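The mixed bin had been sitting under the basement stairs since we moved in. It was the place where anything without a place went. If you picked something up off the floor and didn't know whose it was or what it belonged to, it went in the bin. After two years of that, the lid of the storage bench wouldn't close anymore.

I finally went through it over two evenings. I'm writing down how I did it so I can remember next time, and because my brother-in-law Teemu asked.

## Getting started

I put an old bedsheet on the floor and tipped out one tote at a time. Doing the whole lot at once is a mistake I made in November, when I ended up with a pile as wide as the rug and had to push it all back in before bed.

My first groups were too detailed. I had one for play food, one for dishes, one for car parts, one for puzzle pieces, one for things with magnets. By the second tote I was walking back and forth across the room to drop a single plastic carrot. I cut it down to these:

- keep, goes upstairs
- keep, goes back in the basement
- give away
- part of something, find the rest
- trash

The fourth group was the biggest. Most of it got matched up on the second evening. What didn't get matched went in a shoebox with the date on it, 9 June 2023. If the shoebox is still full at the end of the year, it goes.

## Containers

I bought 18 small clear boxes from Plistard and used fewer than that. They stack well but the lids are stiff, and my younger one can't open them without help. For everyday stuff I went back to open bins. You can look down into them, and kids will toss things in without being asked twice, or at least without being asked five times.

Deep bins are bad for small things. Anything the size of a bottle cap ends up at the bottom in a week. I use the deep ones for odd shapes and big flat pieces, and a shallow tray for the rest.

Metal wipes clean faster than fabric. The fabric cubes we had from the old apartment held on to crumbs in the seams, and two of them had gone soft on the sides, so they went out too.

## What a mixed bin looks like

Even a bin with only a few things in it can be hard to sort. Shapes and colors don't tell you much about what goes with what. A round pink piece like a plate, a green triangle with a bumpy middle, a long black part and a little red-orange box shape down in the corner could each belong to a different group.

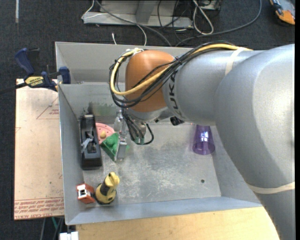
## Rules I'm trying now

1. One mixed bin, and only one. When it's half full, it gets sorted.
2. Flat things stand up along the side so they don't cover everything else.
3. Broken pieces don't go in the bin. They go on my workbench or in the trash that same day.
4. Nothing sticky goes in. I scrubbed one tote three times and it still has a mark.

The give-away pile went to Cirilo Chávez down the street, whose kids are a bit younger than ours. He took most of it and handed back a wooden train car that he was pretty sure we'd want. We did. It's on the kitchen windowsill until I find the rest of the train.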